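Open day at Clargate this morning, the robotics place out past the Tilholm roundabout. Thread with what I saw, mostly for the people who asked me to take notes.

1/ Sign-in at the door, badge, short talk. Ilídio Garcia ran it. He said the group has 32 staff and most of them work on household jobs now. Warehouse work went to the Jitport site last June.

2/ First stop was the folding bench. Towels and T-shirts. The towels went well. A long-sleeved shirt took three goes and the operator stepped in on the last one. They didn't hide it, which I liked.

3/ Next, a talk on how the training runs are stored. They have 2,626 of them logged for tidying tasks alone. Each one gets watched back by a person before it is used. Anayeli Contreras does a lot of that and said she can get through 50 on a good day.

4/ I asked what gets a run thrown out. She said bad starts, mainly - an arm already touching something it shouldn't be, or the bin put where the arms can't get to it.

5/ Then the living room, which was the bit I'd come for. Carpet, console table, a bin with a clear bag in it, and rubbish on the floor. Drink carton, snack wrappers, bits of paper. Two arms, a gripper on each.

6/ We stood behind a line of tape and could follow it on a screen showing the robot's own view. One gripper was at the front of the bin bag and the other was holding a thin wooden stick down at the carpet.

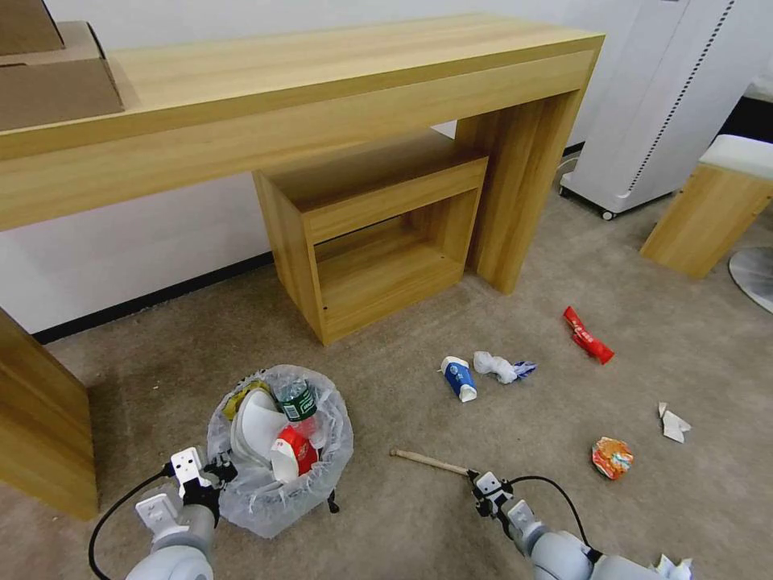
7/ Someone behind me asked about crumbs. Not yet, Garcia said. Anything too small to pinch is a job for a vacuum cleaner and they have no plans to compete with one.

8/ Price came up, as it always does. No answer, except that the grippers come from Antunes and aren't the costly part. The joints are.

9/ Tea after that, then a queue for the car park. They had 159 people booked across the day. Next one is in June and you need to book. I'll post the sign-up page when it's live.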